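Why Do Shadows Get Long and Short?

14 shares | 6 comments

I love shadows. When I was little I used to try to jump off mine (it never worked, and I tried a LOT). So let's talk about what a shadow is!

Light travels in straight lines. It can't bend around you like water going around a rock. When light hits your body, it stops there, and the place behind you gets less light than everything else. Your shadow is just a patch where some of the light is missing.

Now, why does it change size? In the morning the sun is low in the sky, so its light comes in sideways and your shadow stretches way out across the grass. One March morning in Marnatby I measured mine with a tape measure, and it was 200 inches long! I looked like a giant with noodle legs. By noon the sun had climbed up high and my shadow had shrunk to 31 inches. 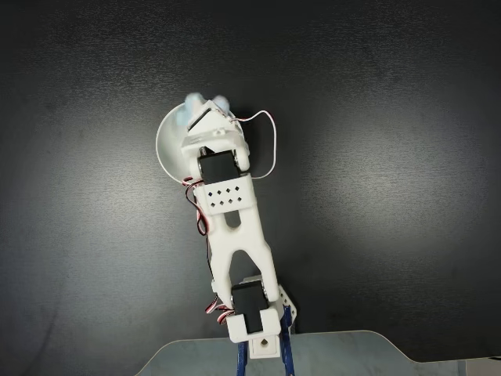 A dark background with a brighter patch on the right. Light doesn't always spread out evenly!

Have you noticed that some shadows have fuzzy edges? A small light makes a sharp shadow and a big light makes a soft one. Light from one side of a big lamp can sneak into places that light from the other side can't reach, and you get a kind of half-shadow around the edge.

Try it tonight! Turn off the lights, shine a flashlight at the wall, and put your hand in between. Move your hand closer to the flashlight and the shadow grows huge. Move it toward the wall and it shrinks again. My best one so far is a rabbit, but my cat Mussa was not impressed.

33 comments on this series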